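I got to Kylie Donnelly's place a little before nine in the morning and she already had her sleeves pushed up past the elbow. She makes soap, and for eleven years she has made it in the same kitchen in Telidville, under the name Skimari, and she talks the entire time she's doing it. I'd been told this. I brought two pens.

"Do you want coffee? There's coffee. Don't use the blue mug, the blue mug has had lye in it," she said, before I'd told her my name. So I had coffee in a yellow mug and sat where I was put, on a stool by the window, well away from the stove.

I've bought her soap for years (the oatmeal one, mostly, and the one that smells like a cedar closet) and I'd always pictured something daintier. Her setup is a stick blender, a couple of dented pots, a scale and a stack of wooden molds her brother-in-law put together. The curing racks take up what used to be the dining room. She and her husband eat at the counter now, and she says he's only brought it up twice.

Kylie started out as a school secretary. Her youngest had bad eczema and everything at the drugstore made him itch, so she got a book out of the library and ruined a pot. "The first batch was awful. Really awful! It had pockets of oil in it, it smelled like a wet dog, and I was so proud I gave it to my mother." Did her mother use it? "She put it in a drawer with her sweaters. She said it was too nice to use. My mother was a very kind liar."

By the fourth or fifth try she had something that lathered, and the other secretaries wanted some, and then a gift shop called Mahuika took 5 bars to see how they did. They sold before lunch. She still has the receipt taped inside a cupboard door and she got up to show it to me, stirring spoon in hand, dripping a little on the floor.
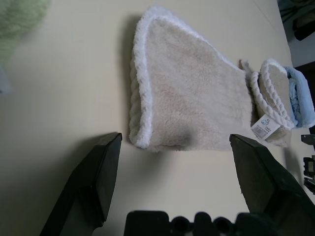

The thing she most wanted to talk about was how people wash, and she has strong feelings on it. Most of us use too much soap and too much hot water, she says, and then we scrub as if we were getting paint off. She isn't against a mitt. She likes the plush kind, cream colored and fuzzy, with a thick white braided trim at the cuff, and she'd pick one like that over anything scratchy any day of the week. "You rub the bar on the mitt three or four times and you put the bar down. Put it down! Then you wash your whole self with what's on there." I admitted that I rub the bar directly on my arms and she looked at me the way my dentist does.

Next question, the one everybody emails her: why does handmade soap turn to mush in the dish? "Because you're drowning it," she said. It has to dry out between showers, so it wants a dish with slots or a little rack, out of the spray. She cuts her bars thick for the same reason and lets them cure for six weeks, longer for the olive oil ones. I asked if she ever gets impatient and she pointed through the doorway at the racks. There were rows and rows of soap sitting there doing nothing. "That's what patience looks like, and it's in the way of my table."

We got on to money, which soap makers apparently love to discuss. She charges more than she used to and feels bad about it. Oils have gone up, boxes have gone up, and she won't switch to a cheaper fragrance because she tried one last June and it gave the whole house a headache. For a while she sold through an online shop called Tikomico, and she liked the orders but hated the messages. One man wanted to know if the lavender bar could be made without the lavender smell. "I sent him a plain one and he wrote back that it was boring."

Her one regular helper is Sorin Furtună, a retired baker from two streets over, who came in through the back door while we were talking and started trimming edges without being asked. He says soap is easier than bread because soap doesn't care if you slept badly. Kylie says that's not true at all, and they went back and forth on it for some time. He's the one who got her to weigh everything in grams. She's the one who got him to wear goggles, and he has them on a shoelace around his neck.

I asked her what she'd make if she never had to sell another bar. She wanted to try a pine tar one, she said, the old-fashioned black kind her grandfather used, except Sorin can't stand the smell. "It smells like a road," he said from the sink.

I left with two cedars and an end piece of oatmeal wrapped in newspaper, and strict orders about the dish.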